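From: Tetteh Amissah
To: Plirarar allotments list
Date: 8th September
Subject: Re: Refreshments for the Quartey walk

Efua Ayaaba wrote:

> Can we please settle the food before we settle the route? Last time
> we had a lovely route and one flask between the lot of us. I also
> want to know who decided the walk is 51 furlongs, and what that is
> in anything a normal person uses.

Efua, the furlongs were mine. I had an old map and got carried away. It comes to a bit over six miles, mostly flat, with one hill that the map is rather coy about.

On the route: we start at the Vultow gate as before, but go left at the pumping station this time. The path on the right is still shut. It has been shut since March, and the notice on it promises "works", of which I have seen none -- unless the works are the notice. Going left adds a field and a stile. The stile wobbles. Dogs will need lifting, and I am not lifting Gerald's.

The fund stands at 297 pounds, before anyone asks, and no, we can't hire a minibus back. The Prellatus bus goes from the bottom of the lane once an hour and takes cards now.

As for food, I propose everyone carries their own lunch and I bring things to pass round at the top. Packets only. I carried a trifle up there once and I would like to stop hearing about it. 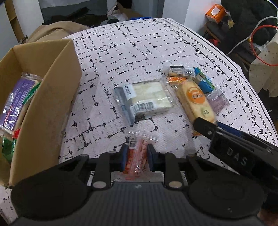 Tea is a separate matter. I can manage two flasks if somebody else brings milk, and by milk I mean milk, not the oat stuff that splits. Boots, please, even if the forecast is good. The bottom field holds water like a bath.

Let me know by return if you're coming, and reply to me alone if you can. The last thread about parking ran longer than the walk did.

Tetteh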